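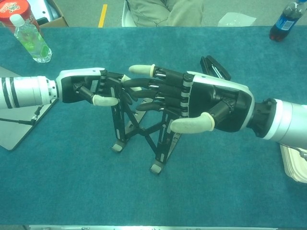

Looking after a pair of robot hands is mostly a matter of small, regular habits, and this page is where we keep ours for the two-armed cell at Nernwood, which we have been fussing over since July. Lucero Valderrama wrote the first version of the routine, and I have been adding to it ever since (I do go on a bit, as she will happily tell you). The folding stand is one of our favorite practice pieces for a checkup – with both hands meeting over those black crossed struts, the fingers have to share a very small space, and any finger that has drifted from its zero will soon let you know. The off-white rubber caps on the thumbs get a good deal of our attention too, and you'll find them near the top of the list below.

**Fingertips and thumbs.** Wipe the caps with a barely damp cloth and let them dry before you power up. Press each one with your own thumb, and if it turns or lifts, swap it. Spares are in the Ruvberg drawer, and please write down which finger you changed!

**Knuckles.** The striped rings at the knuckles collect lint from a carpeted cover like our teal one, more than you'd ever expect. A soft dry brush does it, working from the palm outward. Vesela Babić uses an old watercolor brush, and I've come around to it completely.

**Wrists.** Support the hand from underneath while you check the flange screws, going around twice with the small driver. If one takes more than a nudge, stop there and make a note in the log before going on.

**Zero and close.** Run the Juntunen open-and-close routine for 10 cycles on each hand, left first, then the right, and only then both together with the stand. Our log stood at 682 cycles on the left hand and 492 on the right when I last copied it out – the left gets picked on for all the testing, poor thing.

Spare cable ties have moved to the Vukham cabinet, second shelf.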